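Last updated: Friday, January 26, 2018
Reading time: 7 min
Print this page | E-mail this page

3. Folding order and flat storage of light cotton tops

3.1 Surface and starting layout

Goodwin and Wihongi's earlier notes treat folding as a question of the finished packet only. Size, how square, does it stand up in a drawer. We were more interested in the steps before that. How the garment is laid down, which side goes first, what the hem does while the sleeves are being moved.

All layouts on a plain white table. No mat, no folding board. Two kinds of cloth matter for this section, the knit tops and the thicker toweling-type fabric. Colors kept pale where possible. Mint and light gray show a crease well enough, and dark cloth hid too many of them in the March set.

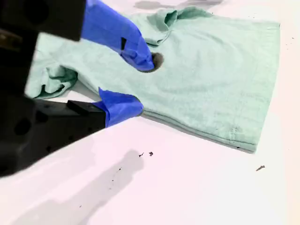 The thicker cloth behaves differently from the knits. It bunches, and a bunch near one side pulls the hem off line before any fold has been made. Smoothing from the middle outward worked better than tugging at corners. A stitched hem is the most useful guide on this type of fabric, better than the side edge, so for toweling we lined up on the hem every time. For T-shirts we lined up on the collar. This diference in reference line is kept through the rest of the section.

3.2 The T-shirt, open

Starting position for short-sleeved shirts: collar at the far end, hem toward the near end, both sleeves out. Body smoothed once with the flat of the hand, then left alone. Small creases across the body were allowed to stay. Taking all of them out before folding is slow and made no difference we could see in the stored packet.

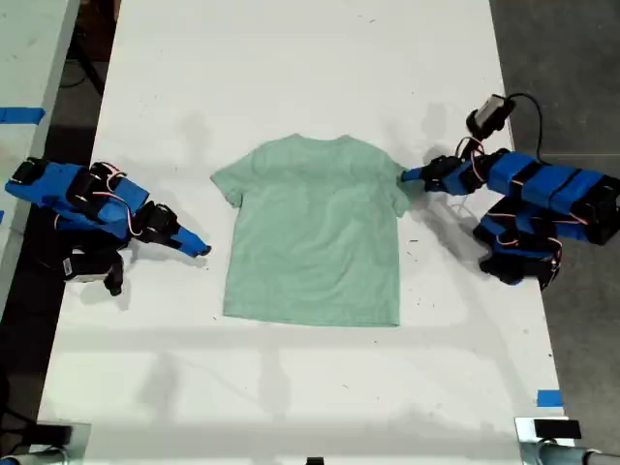 Figure 2. Short-sleeved T-shirt laid flat, collar at the far end, sleeves out to the sides. Slight wrinkles remain across the body.

Two orders were compared. Sleeves first, then sides. Or whole side at once, sleeve carried along with it. The second is the Kelen order and it is the one most people in the Tawhiri interviews said they use at home, mostly without having thought about it. Of 270 folds logged, 221 could be scored; the rest were dropped for missing entries on the sheet.

3.3 One side in

The half-folded stage is where most of the trouble starts. With one side over, the sleeve should lie down along the body, inside the new edge. If it pokes out past the edge the packet ends up fat on that side.
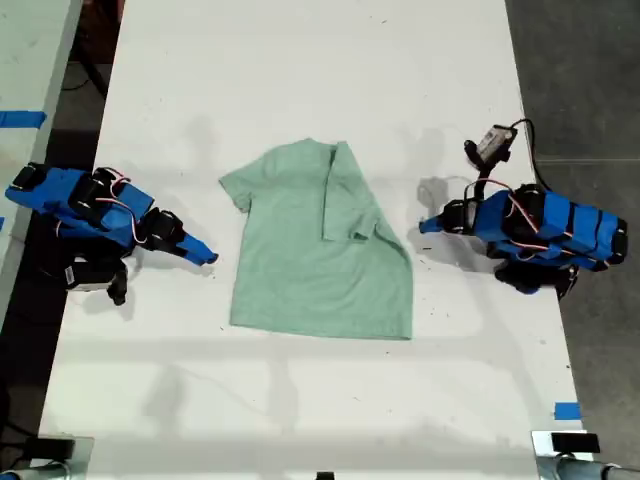
Hem flare is the other thing. The side goes in neatly at the shoulder but the lower corner swings out, so the shirt is wider at the bottom than at the chest. Easy to miss from the collar end. Correct it at this stage, before the second side comes over, becuase afterward there are two layers to shift and the sleeve goes with them. Wihongi prefers to fix it last, by tucking. We found tucked corners slid back out in storage, at least in shallow drawers.

Second side then follows the same way, then bottom to collar. Scoring of the finished packets is in Section 4.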